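Filed under: Opinion, Home and Household
6 min read

Every house I have lived in had one flashlight, and it never worked. It lived in the drawer with the takeout menus, and when the power went out somebody would find it by feel, push the switch, get a faint orange glow and then nothing. We would light a candle and promise to buy batteries. I grew up assuming this was the normal state of flashlights.

I now think the fault is in the number. One flashlight is the wrong amount for a household, and most of the advice about which one to buy is aimed at the wrong problem.

Go looking for a flashlight and you will be told about lumens. The Brinier on my brother-in-law's workbench claims 2000 of them. It is a serious object, it cost him 70 dollars, and it is locked in his truck most of the time so that it won't get lost. When the lights went out in November during dinner, the truck was at the shop. We ate the rest of the meal by the light of two phones propped against the salt. His wife, Ruxandra Munteanu, has brought this up several times.

You do not need 2000 lumens to find the breaker panel, or to see whether the dog is on the stairs. I have a cheap light rated at 200 and it is plenty for any room in my house. Past that point the extra brightness mostly bounces off the wall and into your eyes. What matters at seven in the evening with the power out is whether there is a flashlight within reach of where you happen to be standing, and whether it comes on.

So my position is that a household should own several small, cheap, identical flashlights, and that they should come in loud colors.
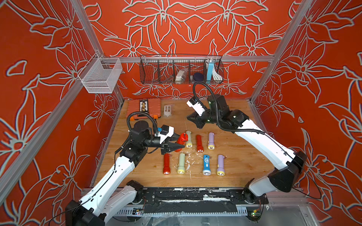 Identical comes first because it settles most of the arguments. If every light in the house is the same model, every light takes the same batteries, and you keep one kind in one box. Everybody knows where the switch is. My parents had a twist-to-focus light, a push-button light and a square lantern that took a battery the size of a brick, and my mother could operate one of the three. A child who can work the flashlight in the bathroom can work the flashlight in the garage.

Then the colors. I used to think a flashlight ought to be black, because the good ones were black and so were the ones police officers carried. A black flashlight in a dim closet is very close to invisible. It disappears in the bottom of a tool bag and under the seat of a car. Red is much easier to spot, and so are the pale colors, the greens and lavenders that serious flashlight people laugh at. A pale green flashlight on a dark shelf shows up in whatever light is coming through the window.

Color also tells you where a thing belongs. Red goes in the kitchen and by the breaker panel, which are the places you head for first. Pale ones go in bedrooms. If I find a red one under a pillow I know it has wandered, and I know which hook is empty without going to look. I tried labels before this and they peeled off.

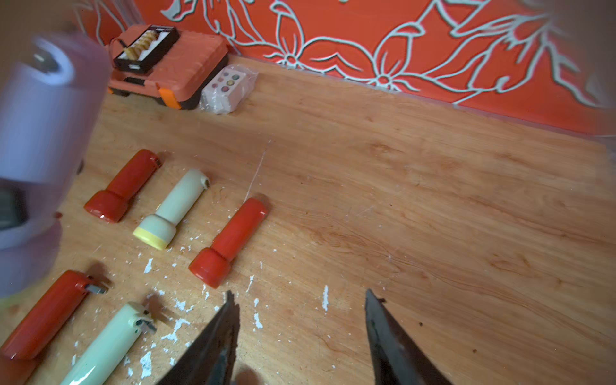
Red for the kitchen and the panel, pale for the bedrooms.

The usual objection is that cheap flashlights are junk. Victor Langat, who ran the hardware counter at Cordier until it closed, argued this with me for years. He thought people should buy one good light and look after it. I agree with him about the people who will look after it. They exist, he was one of them, and they can stop reading. The rest of us leave batteries in until they leak. If that happens to one cheap light out of several, you throw it out and you still have light. If it happens to your only one, you are back to the candle.

Victor also said that several flashlights means several sets of batteries going bad at once, and there he had a point. I don't have a clever answer. Twice a year I bring every light in the house to the dining table, put them out in rows facing the same way, and try them one after another. Lining them up sounds fussy, but a missing one shows up right away. The dim ones get new batteries. Then everything goes back where it came from. The whole job takes less time than a load of dishes, and I have skipped it often enough to know what happens when I do.

I should say something about phones. My nephew is 29 and has never bought a flashlight, because his phone has one. It is a good light, and it is also the thing he needs for calling the power company, checking on his grandmother and finding out how long the outage will last. Using it to light the hallway runs down the battery. It has no decent way to stand up either, so he holds it in his teeth when he needs both hands. I gave him two flashlights last winter, a red and a lavender. The lavender one went straight into the glove compartment, and I was happy with that.

There are nicer solutions. Mamance makes a plug-in light that switches itself on when the current drops, and a neighbor of mine swears by the rechargeable kind from Ritier that hangs in its own dock. I have nothing against either, except that a dock takes up an outlet, and in my kitchen the outlet goes to the toaster.

If you want to start small, buy two of the same thing in two different colors. Put one where you sleep and one next to the breaker panel, and leave the old one in the drawer with the menus if you can't bear to part with it. Mine is still in there.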